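Equipment Review: Fukurell Two-Finger Gripper
Reviewed by Ismail Cherkaoui, Mudance Test Laboratory

The Fukurell gripper was assessed on a basket-to-basket transfer task over 24 trials. In 2 of them the fingers stopped responding to the close command, and the controller logged fault 1724.

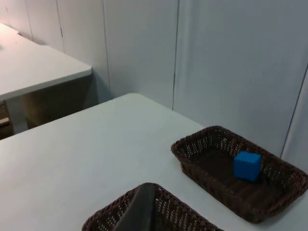
Gripper finger at the near basket; blue cube in the far basket.

A restart cleared the fault on both occasions. The manual does not list the code. Purchase is not recommended until the manufacturer documents it.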